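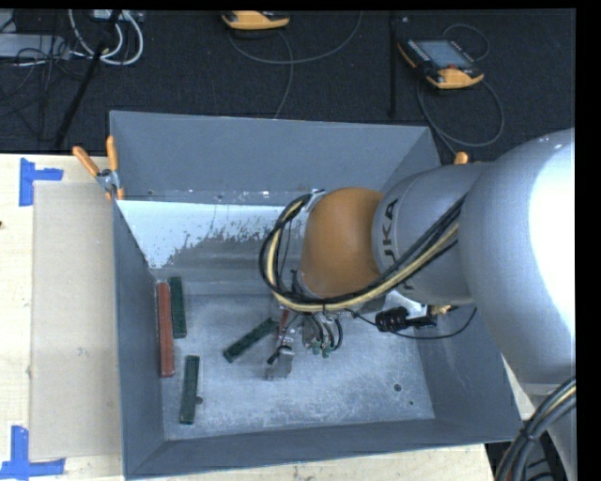
Precious Gumede, recording secretary, Dellusow teaching group

Minutes of the Thursday meeting, started at 3:40 p.m. once we had found enough chairs

Thank you all for coming, and a special thank-you to Kgomotso Joubert, who chaired and kept us more or less on the subject (I know I wandered!).

1. Last meeting's minutes. Accepted, with the spelling of Molefe fixed on page two.

2. Block picking, bin station. Kgomotso went over the demonstrations recorded so far on the KUKA, which now stand at 458. We had a good long talk about the green blocks, and how a block lying at a slant asks for a different wrist turn than one lying along the bin's left wall. The feeling was that people guiding the arm by hand slow down too much near the bottom of the bin, and the playback copies that hesitation faithfully. Agreed to record 34 more by hand and the same number by remote control, then compare the two sets.

3. Bin and clamps. Please check the orange-handled clamps on the far rim before a session. The blue tape on the left of the table is to stay exactly where it is, and I'm asking as nicely as I can.

4. Pendants. A lively discussion about cables on the floor. Kgomotso will price a wall hook for each pendant.

5. Flernia visit. They would like to try teaching the arm themselves, which pleased everyone. Seventeen minutes per person was suggested and agreed. I will write back to them.

6. Other business. The Buta log sheets are still missing their November pages. If they are in your bag, no hard feelings, just bring them in.

Closed at 5:05 p.m. Next meeting same day and time, in the same room.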